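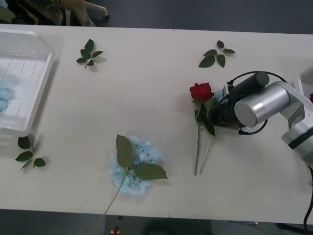 Stimmen gesucht für den Projektchor Flerkudora

Moin zusammen, ich bin's wieder, Ubaldo Gentile, der mit dem Klavier. Wir fangen im Januar mit dem neuen Programm an und ich suche Leute, die mitsingen wollen. Im Moment stehen 26 Namen auf meiner Liste und ich hätte gern 40. Das Programm ist nämlich an zwei Stellen achtstimmig, und wenn da in einer Stimme drei Leute stehen und eine davon hat Husten, dann hört man das bis in die letzte Reihe.

Gesungen wird "Flerkudora", ein Liederzyklus über eine Stadt, die es nicht gibt, mit Marktweibern, einem Fährmann und einer ziemlich beleidigten Herzogin. Elf Lieder, dazwischen kurze gesprochene Texte. Das zweite Lied ist ein Ohrwurm der schlimmsten Sorte (ich pfeife es seit Wochen beim Abwasch!), das siebte ist schwer, da will ich niemandem was vormachen. Das üben wir eben öfter.

Wen ich suche

Vor allem Männer, wie jedes Jahr. Tenöre nehme ich quasi von der Straße weg. Beim Bass sieht es etwas besser aus, aber zwei, die unten ein sauberes E haben, wären ein Traum. Im Alt ist noch ordentlich Platz, im Sopran sind wir gut besetzt, da bitte vorher kurz schreiben, dann schauen wir, ob zweiter Sopran oder Mezzo für dich passt.

Noten lesen können hilft, muss aber nicht sein. Ich nehme jede Stimme einzeln am Klavier auf und schicke die Dateien rum, damit könnt ihr im Auto oder in der Badewanne üben. Ein Vorsingen gibt es nicht. Ich möchte dich nur einmal zehn Minuten hören, damit ich dich richtig einsortiere, und das machen wir zu zweit und ohne Publikum.

Mindestalter ist 16, nach oben ist alles offen. Unsere Älteste im letzten Projekt hatte mit 81 die sicherste Intonation im ganzen Alt. 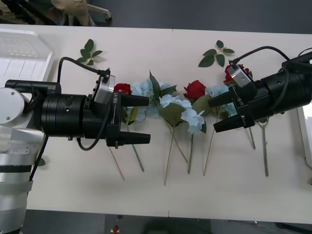

Flora Rennie fragte mich neulich, ob man denn wirklich jedes Mal kommen müsse, sie arbeite im Schichtdienst und könne höchstens zwei von drei Proben zusagen. Nein, muss man nicht. Zwei von drei ist prima, wenn ich es vorher weiß und du zwischendurch mit den Dateien übst. Wichtig ist mir nur, dass beim Probenwochenende und in der Generalprobe alle da sind. Flora singt inzwischen im ersten Alt, es geht also.

Wann und wo

Wir proben samstags von 10 bis 13 Uhr in der alten Mensa in Pitden, mit Pause und Kaffee. Der Raum klingt etwas trocken, was fürs Üben gut ist, dafür verschluckt er nichts und man hört jede Schlamperei. Der Eingang ist hinten, am Fahrradständer vorbei, die Klingel vorne könnt ihr vergessen. Das Probenwochenende findet im März in Skyrme statt, Zweier- und Dreierzimmer, vegetarisches Essen auf Wunsch.

Aufgeführt wird im Mai, zweimal, im kleinen Saal in Piten. Da passen 142 Leute rein und wir hatten ihn letztes Jahr beide Male voll, mit Stühlen aus dem Flur. Wer Familie mitbringen will, sollte sich früh um Karten kümmern.

Was es kostet

Das Probenwochenende kostet extra, den Preis schicke ich mit der Anmeldung. Sonst bitte ich um einen kleinen Beitrag für Noten und Raum, was euch eben möglich ist. Insgesamt haben wir 2000 Euro zur Verfügung, davon gehen die Saalmiete, unsere Cellistin und die Technik weg, und danach ist die Kasse wieder leer. Gage gibt es also keine, für mich auch nicht.
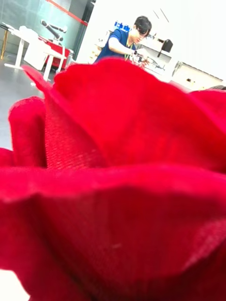 Zur Kleidung kommt immer dieselbe Frage, also gleich hier: Oben und unten schwarz, aus dem eigenen Schrank, bitte ohne Aufdruck und ohne Glitzer. Dazu trägt jede Stimmgruppe ein Tuch in ihrer Farbe. Der Alt bekommt Rot, und zwar so ein sattes Karminrot wie bei der Stoffrose, gern auch mit ein bisschen sichtbarem Gewebe. Glänzenden Satin hatten wir schon mal, der rutscht auf der Schulter und im Scheinwerferlicht sieht man nur noch Tuch und keine Gesichter mehr. Sopran wird senfgelb, Tenor und Bass streiten noch, mein letzter Stand ist Petrol. Wer zu Hause passenden Stoff liegen hat oder gerade Kanten säumen kann, darf sich gern doppelt melden.

Außer Stimmen brauche ich noch zwei Menschen, die die Zwischentexte sprechen. Die müssen keinen Ton singen! Schön wäre eine tiefe, ruhige Stimme für den Fährmann und für die Herzogin jemand mit Lust am Schimpfen. Und wer beim Umblättern helfen mag, kriegt den besten Platz im Saal, direkt neben mir auf der Klavierbank.

Mitmachen

Schreib mir einfach eine Mail an das Chorpostfach, mit Namen, Stimmlage (oder "weiß nicht", das reicht völlig) und den Samstagen, an denen du sicher nicht kannst. Ich antworte meistens abends nach neun – wenn nach einer Woche nichts kommt, bitte noch mal schreiben, dann ist es untergegangen. Die ersten zwei Proben sind zum Schnuppern, danach brauche ich eine feste Zusage.

Bleistift mitbringen, keinen Kuli.

Ubaldo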